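Paid participants wanted: everyday household and stockroom chores with hand-held grippers

Desstead, posted 2022-11-20

Givach is looking for people to take part in a paid study on household and shop-floor chores. The study runs at our Desstead workshop and is open to anyone over 18 who meets the short list of requirements further down. You don't need a technical background. We would like to hear from people who have done a lot of laundry, shelf stocking, table clearing or packing, whether for a living or at home.

What the study is about

Machines have been welding car bodies and moving pallets for decades. Folding a dish towel is another matter. A towel never lies the same way twice, it hides its own corners, and it moves when you touch it. The same goes for a half-full bag of rice, a drawer that sticks, or a stack of bowls that don't quite nest. Our project, called Trollel, asks a narrow question: which of these chores can a two-armed machine do today at a standard an ordinary household or a small store would accept, and which ones can't it do yet?

Our answer so far is mixed. Moving rigid items from a tote to a shelf goes fairly well when the items are known ahead of time. Wiping a flat surface is acceptable. Sorting laundry by color is acceptable when the pieces are already separated. Folding is slow and often has to be started over. Putting a fitted sheet on a mattress has not worked, and we have stopped trying for now.

To get further we need to record how people do these jobs when they are limited to the same kind of hand the machine has, with two jaws that open and close and no separate fingers. People turn out to be good at working around that limit. They drag a hem along the table to flatten it, or pinch a cloth by its middle and let it hang until a corner shows. We want to collect many of those workarounds from many different people.

What you will do

You will stand or sit at a work table and carry out simple tasks with a gripper in each hand. The task list has 59 entries. Nobody does all of them. A typical session covers one group, for example:

Taking small cloths out of a basket, laying them flat, folding them and putting them back
Placing boxed and bagged goods on a shelf with the labels facing front
Clearing cups, plates and flatware into a bin
Packing an order from a printed slip
Winding up cords and closing bags

Each task is repeated several times with a different starting arrangement. You may drop things. You may fail a task completely. Please don't apologize or start over unless the session lead asks you to, as dropped and failed attempts are kept and used along with the good ones.

Time and pay

A session lasts two hours, including a break and the time it takes to get used to the grippers. You will be paid for the whole session even if you decide to stop early. Payment is by check or bank transfer, whichever you choose, and the amount is confirmed in writing before you book. You can sign up for more than one session, up to two in the same week. Sessions run through the end of March.

Travel is not reimbursed. There is free parking behind the building, and the bus stop is a short walk away.

Who can take part

You should be 18 or older, able to stand for most of the session (a stool is available), and able to squeeze and release a hand grip many times without pain. If you have a wrist, elbow or shoulder problem, tell us when you apply. It does not always rule you out – some task groups are much lighter than others.

We have enough right-handed people between 20 and 35 at the moment. We would particularly like to hear from left-handed people, people over 50, and people with small or very large hands. Work experience in a laundry, hotel, grocery store, cafeteria or warehouse is a plus.

You should be able to follow spoken instructions in English. Reading is needed only for the order-packing group.

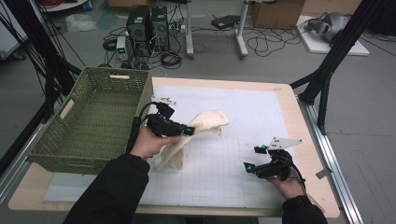

Getting used to the grippers takes most people part of the first session. The usual trouble is with thin cloth. You can't feel whether you have picked up one layer or two, so you have to look, and that slows everyone down at first. Practice attempts are not held against you, and speed is not what we are measuring. We would like you to work at the pace you would use at home on an ordinary evening.

Please wear long sleeves in a plain, dark color and leave rings, watches and bracelets at home or in a locker. Closed shoes are required. The floor of the workshop is hard, so pick a pair you can stand in.

What is recorded

We record video of the table, your hands and forearms, and the position and opening of both grippers. Sound is not recorded. Your name is kept apart from the recordings, which are filed under a number. You can ask us to delete your recordings up to the point where they are combined with everyone else's, and the consent form explains when that happens. Read it before you come. We will send it with your booking, and there will be time to ask questions before you sign.

The recordings are used by Givach and by our project partner, Fuchs, which builds the test arms. They are used to train and test machine control software. They are not used for advertising.

A word on jobs

Applicants from hotels and stores have asked whether they would be helping to replace themselves. It is a fair question. The machines we test are slower than a new hire on their first day, and they need a person nearby to sort out jams and dropped items. We can't promise what the field will look like later on. If that makes you prefer not to take part, we understand.

How to apply

Write to the Trollel study desk or stop by the front office, Unit 421, during business hours. Include the following:

Your name and a phone number or email address
Your age group and which hand you write with
Any chores or jobs you have a lot of practice in
Times that generally suit you, including evenings
Anything we should know about your hands, arms or back

No resume is needed. We reply to every application, including the ones we can't use right away. If your task group is full we will ask whether you want to stay on the list for a later one.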